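Home Stories Puzzles How It Works Ask Us Grown-ups Search

Why do links die?

You are reading a page about volcanoes. At the bottom it says "Click to see the biggest volcano in the world". You click. You get a white page with the number 404 on it and the words "Not Found". A volcano is a hard thing to lose, so where has it gone?

Still on the mountain, we hope. What you have met is a dead link, and the internet is full of them.
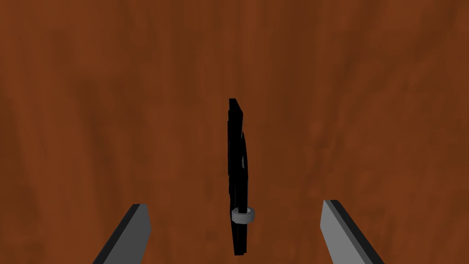 Nedel Children's Web Team

First, a link. A link is a bit of writing or a button with an address tucked behind it. When you click, your computer reads the address and sends a message to another computer, far away, called a server. The message says: please may I have the page that lives there? If the server has the page, it sends it back. If it hasn't, it sends back a number. 404 is computer for "I looked, and no".

So the server is awake and it did answer you. It just hasn't got what you asked for. Think of ringing the bell at the right block of flats and asking for someone who moved out in January.

Where do the pages go?

Mostly, people move them. Suppose a man called Kiyoshi Sugawara has a website about owls. One rainy afternoon he decides it is untidy, and he puts all his pages into new folders with new names. He is very pleased. Every website that linked to his owls is now pointing at the old names, and he has forgotten to tell any of them. His website still has 100 owl pages. It also has 100 old addresses that lead to nothing.

Sometimes the page has been deleted on purpose. Sometimes the whole website has gone. A website's name has to be paid for again every so often, like a library card with a fee, and grown-ups are not always as good at remembering things as they tell you to be.

And sometimes the address was wrong from the start. One missing letter will do it. You and I can see that "volcnao" means "volcano". A server can't, and won't try.
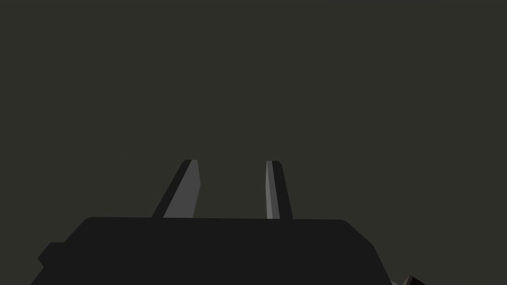 Links break more easily than you might think, and it helps to know that a link has two ends. One end is the page you click on. The other is the page you land on. The person who made the link only looks after the first end, and very often has never met the person who looks after the second. A link whose far end has gone is a strange thing. It still looks like a link, and it may even be blue and underlined. It has nothing on the other side.

Can a dead link be mended?

Yes, if somebody can be bothered. There are three ways to go about it.

The owner of the missing page can leave a redirect. That is a note for the server saying "if anybody asks for the old address, send them to the new one". You won't even notice it happening. Kiyoshi should have done this. We have told him.

The owner of the link can change it. Jurgita Liepiņa looks after the big list of links at Kirno, which has 1,235 links on it. Last time she checked them, 60 were dead. She found new addresses for some and took the rest off, and then she had a biscuit.

The third way is to look for an old copy. Some libraries and archives save copies of web pages, so a page that has vanished may still be sitting in one of them. It might have missing pictures and peculiar colours, but the words are often there.

What can you do?

Check the spelling of the address if you typed it in yourself. Go to the front page of the website and look for what you wanted from there. Try a search with the page's title. If none of that works, ask a grown-up to help you write to whoever runs the website with the broken link. Say which page you were on and which link you clicked. "Your internet is broken" is harder to act on.

Words to know

Server: a computer that keeps web pages and sends them out when asked.
Redirect: a note that sends you from an old address to a new one.
404: see above, or rather, don't, it isn't there.

Page last checked 23 Sep 2026. All the links on it worked, mainly because we didn't put any in.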